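25 July 2021

Griltham site, speed work, continued. Crawl finished overnight: 2218 URLs, of which 855 have the same page title. The title is "Home." Very welcoming, 855 times over.

Started on the product pages, as they load slowest. The Bullel theme pulls in four sliders and shows one. Took out the other three on staging and nothing broke, which made me suspicious enough to clear the cache and look again. Still fine.

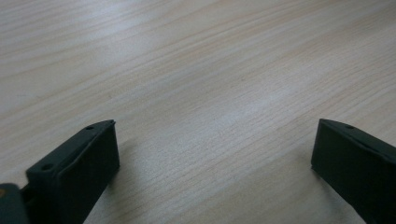
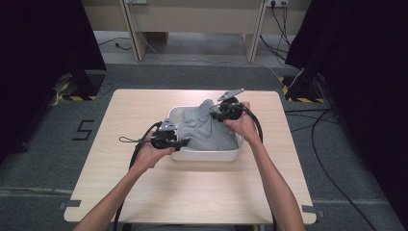

Light wood tabletop in both, white tray in the second.

Redirects next. Found a chain 13 hops long between the old Hollenstein catalog and the new one. Somebody renamed a category every February and kept every rule — sentimental, I suppose. Flattened it to one hop. Old URLs I tried by hand all land where they should.

Recrawled staging after that. Count of duplicate titles went to 861. So I have spent a morning on the site and added six. The extra ones are pages the crawler gave up on before, at the far end of the redirects, so I am calling it progress in the log and keeping my face straight.

Unberg plugin writes its own canonical tags on top of ours. Two per page, and they disagree. Turned ours off for now.

To do:
title template for categories
compress the banner on the contact page (bigger than the rest of the page put together)
ask Griltham who still needs the PDF price list
robots file on staging, check before anything goes live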